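In Defense of the Lid
by Raelene Whitcombe

I have been drinking takeaway coffee for 27 years, and I still think the lid is the best part. My friends at Isley, the little place I walk to most mornings, tease me for it. They believe coffee belongs in a heavy mug, with a saucer if you're lucky. I love a mug too! But a plain black cup with a lid on it, set down on a clean table, makes me feel the day is properly under way.

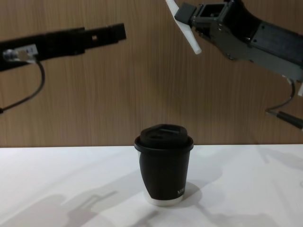 Now, the stick or straw is where people get heated. Mr. Oyelaran, who is otherwise the gentlest man on my street, holds that once the lid goes on, nothing else should go in. Stir first, he says, then close it up. I see the sense in that, and I have ignored it for years. 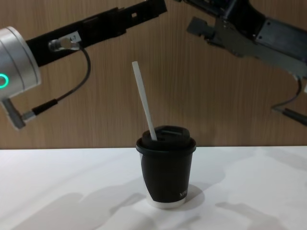
Sugar sinks, you see, and I am a slow drinker - slow enough that the bottom third becomes syrup if I leave it alone. A quick stir through the opening saves me from prying the lid off and getting foam on my sleeve.

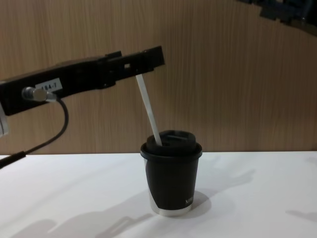 What I would ask of the cafes is very small. Make the opening generous, and keep the sticks and straws where a person can reach them. I'd gladly walk 4 extra blocks for that, and in September, with the mornings cooling off, I'd probably take the long way home too.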